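Counter clear-out: boxes, booklets and paper

Sorting notes by Comfort Gbeho, April 14, 2020. Work was done on the black speckled tabletop, with a light blue bin at the left for paper. Log entry 1421.

1. Printed matter

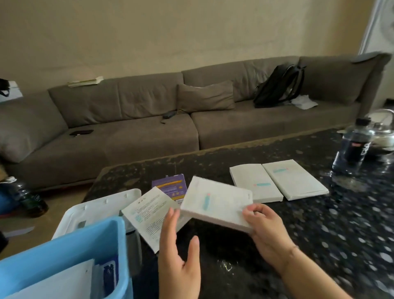 2. Boxed items

White boxes with the pale blue label are kept as one group. Film stays on until a box is needed. The purple box with the yellow band is filed separately.

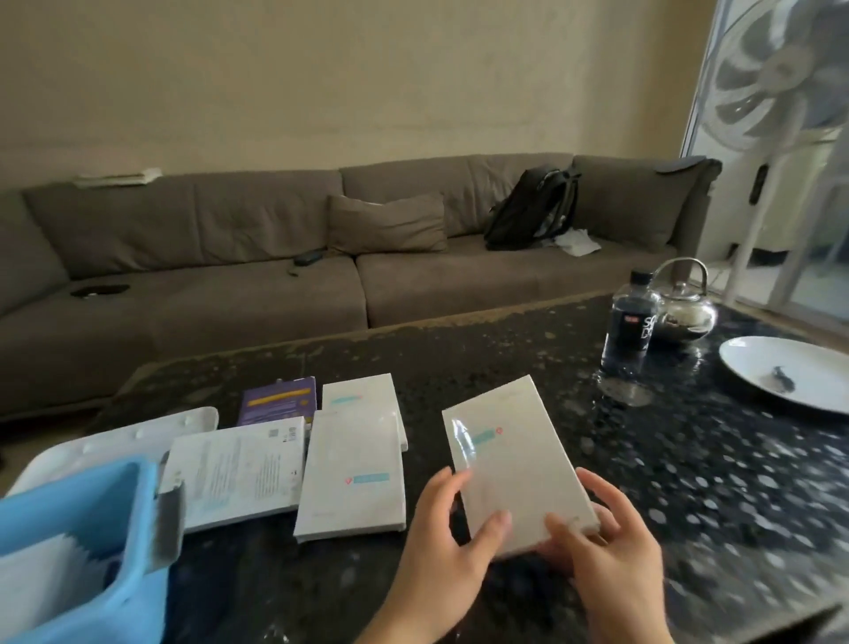
Shelf space for the group is 11 inches deep, so boxes are stored on end, label outward. Sheets with dense small print go in a flat folder and are reviewed each January. Orathai Chareonsuk keeps the folder index.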